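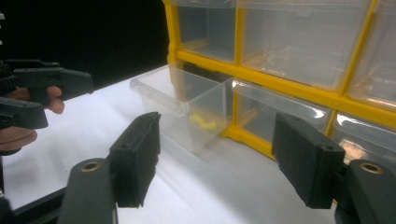
The Irkham Parts Vocabulary is a set of 680 text records giving the names that people use for small mechanical parts when they order, repair, store or describe them. It was prepared for public repair workshops, local museums and library catalogs, where the same part is often entered under several names and then cannot be found again. A record covers a kind of part and never an individual object. The brass-colored rings set into the rounded black arms at the head of this file would be entered under "bushing, ring," with "sleeve" and "collar" listed as names in common use, and the small round hole near the corner of the pad would be entered under "hole, screw." Color and finish are not part of the name and are recorded, where they matter, in the notes field.

Status

The vocabulary is maintained by the Irkham Documentation Office. The present release replaces all earlier ones. Records withdrawn from earlier releases are kept in the file with the status "retired" so that older catalogs can still be read against it.

Contents of the release

The release consists of two files. The first, parts, holds the records. The second, sources, lists the printed catalogs, workshop lists and interviews from which names were taken. Both are tab-separated text in UTF-8 encoding, with a header line.

Each record in the parts file has six fields:

id -- a short code that does not change between releases. Codes of retired records are never used again.

preferred -- the name recommended for use in catalogs, in the singular, with the general word first ("washer, flat"; "pin, split").

variants -- other names in use, separated by semicolons. Spelling variants are included only if they appear in a source.

definition -- one or two sentences in everyday words, stating what the part is and how it differs from the nearest similar part.

notes -- remarks on trade usage, older meanings, and names that should be avoided. This field may be empty.

source -- one or more codes that refer to the sources file.

Users should note that the order of records in the file has no meaning. Earlier releases were sorted by preferred name, and some users came to rely on line numbers. The codes should be used for all references.

Scope

The vocabulary covers fasteners, bearings and bushings, springs, clips, hinges, simple fittings, and the containers in which such parts are commonly kept. It does not cover electrical components, plumbing above household size, or parts known only by a manufacturer's number. Names of tools are included only where the same word is also used for a part, as with "key" and "jack."

Regional names are within scope if they were given by at least one source outside the maker's own catalog. The Jirska workshop lists supplied most of these. Several of the Jirska names are unknown elsewhere, and they are marked "local" in the notes field so that catalogs serving a wider public may leave them out.

How the records were made

Names were first copied from the sources without change. Two editors, Denise Birkett and Aurelia Neagu, then grouped the names separately, each working from the full list and without sight of the other's groups. Where the groupings agreed, a preferred name was chosen according to the rules below. Where they differed, the case was discussed and the outcome entered in the notes field, together with the reading that was not adopted.

The preferred name is the one most likely to be understood by a person with no trade training. Where a trade name and an everyday name are equally clear, the trade name is preferred. Names that describe a part only by its material are avoided: "brass ring" is a variant and not a preferred name, as the same ring may be made in steel or nylon. Names that refer to a person, firm or place are kept as variants if they are in general use.

Definitions were written last. Dr. Birkett drafted those for fasteners and springs and Ms. Neagu the remainder, and each reviewed the work of the other.

Containers and storage terms

The section on containers was added at the request of the Enache Municipal Library, whose tool-lending desk keeps written lists of where parts are stored. Storage words proved harder to settle than part names. "Bin," "box," "tray" and "drawer" are used for one another in nearly every source, and a list that directs a reader to "the third bin" is of little help to someone standing before a set of drawers.

The vocabulary therefore separates the unit from what it holds. The preferred name for a frame divided into compartments, each with its own sliding drawer, is "organizer, drawer." The single sliding element is a "drawer" whatever its size, including where a wide drawer and narrower ones share a row. The partitions that form the grid of the frame are "dividers." The word "bin" is reserved for an open container that does not slide in a frame. An organizer such as the yellow one shown here, with its clear drawers, is recorded under a single name, and the notes advise that lists give row first and position second, counted from the top left.

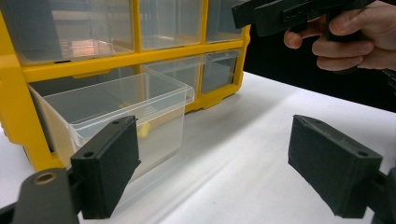
Known limitations

The sources are uneven. Printed catalogs are well represented for fasteners and poorly for hinges and clips, and a number of clip names rest on a single interview. Such records carry one source code only and should be treated with care.

The definitions were written for adult readers of American English. Names from the Dudura interviews were given by speakers who learned their trade in another language, and a few may be direct translations that were never in general use. They have been kept, as they appear on existing labels, but none has been made a preferred name.

The vocabulary does not give sizes. A request for size ranges has been received more than once and declined; sizes belong in the catalog of the holding institution, where they can be checked against the part. It also gives no guidance on which parts may be substituted for one another. No record should be read as advice on safety or fitness for use.

Recommended use

Institutions adopting the vocabulary are advised to store the record code beside the preferred name and to keep their own local names in a separate column. Existing labels need not be replaced. Searches should be run against both the preferred and the variants fields -- most failed searches reported to the Office were run against the preferred field alone.

Automatic matching of old lists is possible but should be reviewed by a person familiar with the collection. Short names such as "cap," "stop" and "plate" belong to several records each and cannot be matched safely without the definition.

Corrections

Proposed corrections should give the record code, the field concerned, the suggested wording and a source. Proposals without a source are held until one is found. New names are reviewed each August and enter the next release. Corrections to spelling are made as they are received and are listed at the end of the sources file.

Terms of use

The files may be copied, adapted and redistributed with acknowledgment of the Irkham Documentation Office. Adapted versions should use codes of their own for any records they add, with a prefix that distinguishes them from the codes issued by the Office.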